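Notebook, September, morning

Episode countdown for the Drurkska listings page. The timer for the series Wakimitz was still wrong when I came in. It showed the next episode 12 hours too early for viewers in the west. I compared it with the air dates Cheetham sends us, and those are correct, so the mistake is on our side.

I changed the time zone field and loaded the season again. All 8 episodes now have a date. Episode 4 has no title yet, I left it blank.

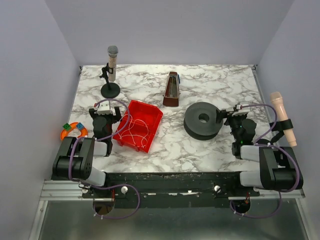
After lunch: status labels

The label "renewed or cancelled" is taken from an old table. Surnlow was marked as cancelled, but the channel only moved it to a later month. I have put "on break" for now. Please do not change it back before we have the new feed.

Also the running time: the page says 55 minutes for every show, even for the short comedies. I think it is the default value and it was never filled in.

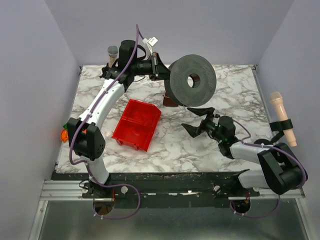 I will ask Cheetham if they can send the running time together with the air date. If they cannot, I prefer to hide this line on the page. Still to do: reminder emails, and the colour of the countdown on small phones.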